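Likalel Residential Services
Housekeeping and Laundry Support
Ticket 64: Folded garments returned to wardrobe with creases and twisted seams
Building: Sepúlveda House, upper floor
Opened by: Erasto Kirui, floor supervisor
Assigned to: Erick Lyimo, laundry support
Priority: Normal
Status: Resolved, follow-up open

Summary of the request

The floor supervisor reports that knitted tops, and striped tops in particular, are being placed in the wardrobes with a hard crease across the chest and with the side seams turned toward the front. Residents have raised the matter on several occasions since January. Garments made of woven cotton are not affected. The supervisor requests that the cause be identified and that the folding instruction be corrected if necessary.

Log

09:10 Ticket received. The supervisor was asked to confirm whether the creases are present when the laundry bags reach the floor or appear after the garments are put away.

09:45 Reply from E. Kirui: "They come up smooth enough. By the following morning the crease is there. The stripes make it easy to see, as they no longer meet at the side."

10:20 Dryer settings reviewed. Knitted items are dried on the Hisico unit at the low setting, for 67 minutes, in accordance with the current laundry sheet. No fault recorded against the unit. Drying was ruled out as the cause at this stage.

11:05 Wardrobe shelves inspected. Stacks on the lower shelf stood taller than the recommended 8 garments, and the knitted tops had been placed at the bottom under trousers and towels. The stacks were divided. Knitted tops were moved to the upper shelf.

11:30 E. Kirui advised that reducing the stacks had been tried once before, with some improvement to the crease and none to the seams. The ticket was therefore kept open.

13:15 Folding practice reviewed with the floor staff. Garments were being taken from the bag by one shoulder, laid down and folded immediately. A knitted top handled in this way settles at an angle, and the fold fixes it there. Staff had been following an older instruction, prepared for shirts with buttons, which does not mention squaring the hem.

14:00 Trial carried out on six knitted tops using the revised order of work given below. The side seams were in line on five of them. The sixth has a seam that was sewn off the straight and cannot be corrected by folding. It has been returned to its owner with a note.

14:40 The supervisor asked whether folding should be moved to the laundry room table. Support has no objection, but the bed remains acceptable provided that it is made and the cover is pulled flat. Bags and other belongings should be kept toward the head of the bed so that the working area stays clear.

15:10 Mundent fabric spray was proposed by a member of staff as a remedy for existing creases. It is not on the approved list for residents' clothing and should not be used until the linen office has replied.

Revised order of work for knitted tops

1. Straighten the bed cover and move loose items away from the area where the garment will be laid.

2. Take one garment at a time. Do not pull it out from under others.

3. Lay the garment face down with the collar away from you. Smooth the sleeves outward from the shoulder.

4. Lift the lower edge near its center and let the fabric fall straight before setting it down again. On a striped garment, check that the stripes run level from one side seam to the other. If they do not, repeat this step before making any fold.

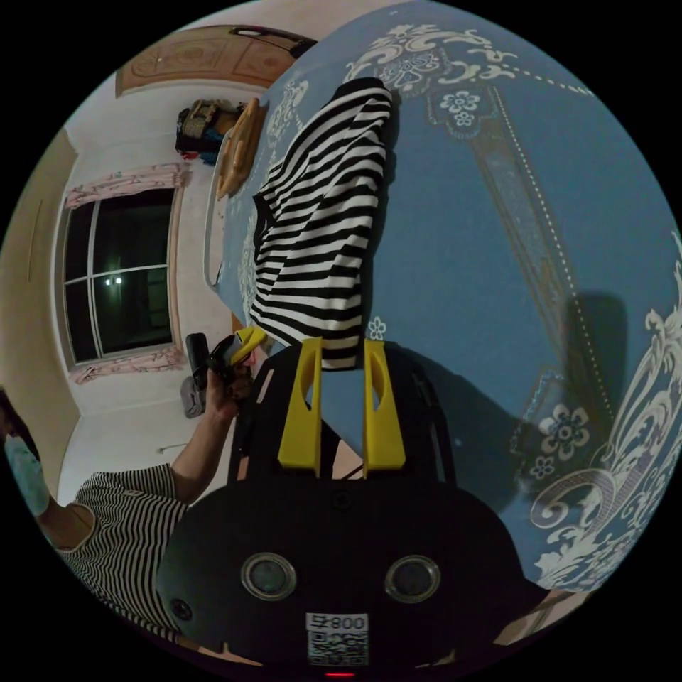
5. Fold each side toward the middle, lay the sleeves down along the body, and bring the hem up to the collar in a single fold. Place the garment on the upper shelf with the folded edge facing out.

Follow-up

E. Kirui will check the upper floor wardrobes at the next linen change and add the result to this ticket. The older folding sheet is to be removed from the linen cupboard. E. Lyimo will forward the reply on the fabric spray when it is received.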